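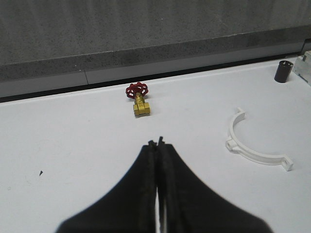
Lurnari Wetland autumn bird count is in, and the teal have gone bonkers

News > Birds and Wildlife > Media releases

About Sites Counts Sightings Get involved Contact

Filed under: Waterbirds, Count results

STONGATE, 29 May 2026

Hello from a slightly sunburnt count coordinator! The sheets from the Lurnari Wetland autumn count are all in, I've added them up more times than I care to admit, and I can finally tell you that we recorded 2205 birds across 80 species. That's our best autumn total since the count started, and I'm very pleased about it, mostly because last year was pretty miserable (low water, weed everywhere, a cold wind that kept every small bird in the district tucked away in the tea-tree).

For anyone who hasn't come across us before, Lurnari is the string of lagoons, drains and soggy paddocks on the eastern side of Stongate, running down to where Ngau Creek spreads out into saltmarsh. We split it into 13 count sites. Each team starts at sunrise, works its own patch for the morning, and writes down every bird seen or heard. Birds flying straight over get their own column, which saves a lot of arguing about whether a pelican way up on a thermal is "at" a lagoon or not.

The ducks

Grey teal were the stars. They were the most numerous bird of the whole count by a long way, and most of them were packed onto the middle lagoon, where the water has stayed shallow enough for them to dabble without much effort. Chestnut teal were there too, mainly down the salty end, and if you've ever tried to sort female chestnut teal from grey teal in flat morning light you'll know why I've asked every team to use the "teal, not sure" line freely. The pale throat on a grey teal is the thing to look for. In the female chestnut the face is more evenly washed with brown, and the whole bird has a warmer, darker look. When a bird is asleep with its bill down its back, you wait, or you write it down as a teal and move on.

We had pink-eared ducks as well, which always get people excited. They sit low, spin in little circles while they're feeding and have those lovely zebra bars down the side. The pink spot behind the eye is tiny and I wouldn't bother looking for it from the bank. Go by the big square-ended bill.

Hardhead numbers were down a touch. They like deeper water for diving and there isn't a great deal of that about this year, so I'm not reading too much into it. Musk ducks were on the deep pool near the old pump, same as ever, being grumpy at each other.

The waders

By May most of our northern hemisphere waders have packed up and left, and the ones that stay are generally young birds in plain plumage that aren't ready to breed. We had a thin scatter of red-necked stints on the creek mud, looking pale and rather tired. But autumn is also when the double-banded plovers come the other way, over from New Zealand for the winter, and they turned up right on cue on the saltmarsh below Ngau Creek. A few still had traces of the two breast bands, though in most of them it had faded back to a smudge at each side.

If you'd like to find them yourself, go at a falling tide and stand still. They do the classic plover thing of running, stopping dead, then tipping forward to peck, and when they stop they just about vanish. Red-capped plovers share the same mud and are smaller, whiter underneath and quicker on their feet. Please stay on the track! The saltmarsh doesn't bounce back from boots. 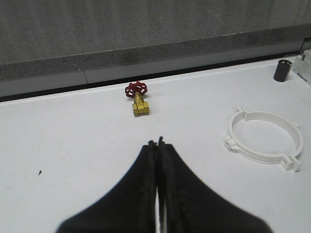

One member of the creek team wanted it put on record that the plovers were there well before the sun was up, calling in the dark, and that anyone who arrives after breakfast and complains of seeing nothing has only got themselves to blame. Consider it recorded. The same team also asked me to mention the sharp-tailed sandpiper, a single late bird, seen well and argued over at length. I've looked at the notes (streaky rufous cap, pale eyebrow getting wider behind the eye, yellowish-green legs) and I'm happy to leave it on the list.

Bush and paddock birds

People tend to forget that a wetland count takes in the edges too, and the edges did well. Flame robins have come down from the high country and were perched along the fence lines on the western paddocks. Males are easy, all orange from the chin down. The brown birds are harder, since a female flame robin and a female scarlet robin can look very alike at a distance. A female scarlet normally has a reddish wash on the breast and a cleaner white spot above the bill. Flames also like to be out in the open on the ground, often in loose groups, where scarlets tend to stick closer to trees.

White-fronted chats were on the samphire again, making that funny little metallic tang. I'd been worried about them after last year's blank, so that was the result I read out loud in the kitchen. Golden-headed cisticolas were quiet, as you'd expect outside the breeding season, and several teams only found theirs when a bird popped up on a reed stem and dropped back down. Males lose that plain golden cap for the winter and end up streaked on the crown like the females, so don't go looking for anything fancy.

Raptors were as good as I can remember. Swamp harriers over nearly every lagoon, a pair of black-shouldered kites by the Stongate road, brown falcons on the poles, and a white-bellied sea-eagle that put up every teal on the middle lagoon just as the team there had nearly finished counting them. They started over. I owe them a cake.

What we missed

There was no Australasian bittern this time, seen or heard. They don't boom much in autumn, and a bittern that doesn't want to be seen in cumbungi won't be, so I'd call it a gap in the sheet and leave it at that. No brolgas either, though a farmer out past Ngau Creek tells us there was a family on stubble earlier in the month. Spotless crake was heard at one site and Baillon's crake not at all. I'd dearly love someone with patience to sit by the northern drain one calm evening and sort the crakes out for me.

How the numbers get used

The full count goes to the Lurnari water managers, who use it when they're deciding how much to let through the gates in spring. It's the shallow edges that matter most to dabbling ducks and waders, and those edges can disappear overnight if a lagoon is topped up too quickly. Having the same sites counted the same way each autumn gives us something solid to put on the table when that conversation comes around.

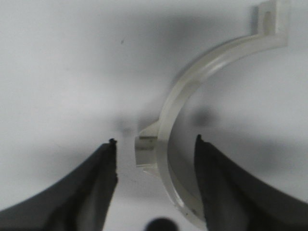

It also means we can pick up slow changes that you'd never notice on a single walk. Little grassbirds, for instance, have crept along the drains as the reeds have thickened, and are now turning up at sites where older sheets don't have them at all. Skylarks have gone the other way. I don't have a tidy answer for that one, although the paddocks they used to like have been grazed a lot harder lately.

Thanks are due to Zellitz, the optics shop in Stongate, for lending us telescopes for the morning, and for being very decent about the one that came back muddy. A good scope makes a huge difference on the middle lagoon, where half the ducks insist on loafing against the far bank.

Come and join the winter walks

We run easy winter walks from the Lurnari car park and you don't need to know a thing about birds to come along. We go slowly, we stop a lot, and there's always someone happy to lend you their binoculars. Wear boots you don't mind getting wet and bring a warm hat, because the wind off the creek is no joke. Kids are welcome. Dogs, I'm sorry to say, have to stay home, even the very good ones.

There's also a new printed checklist for the wetland, with room for notes beside each species. The first print run is 100 copies, they're free, and you'll find them on the counter at Zellitz and in the box at the start of the lagoon track. If the box is empty, drop us a line and I'll fill it next time I'm out that way.

Sightings are welcome all year through the Sightings page. A date, a place and what made you think it was that bird is all I need. If you've got a photo, lovely, but a decent description is fine, and I'd sooner have a note saying "brown, streaky, ran like a mouse, short cocked tail" than nothing at all.

Media contact

Journalists wanting the full site-by-site sheet, bird photos, or somebody to stand beside a lagoon and talk about teal for far too long can reach me through the Contact page. Mornings are tricky, as I'm usually out at Lurnari, but I check messages at lunch. Please keep the exact spots of any harrier roosts out of your stories.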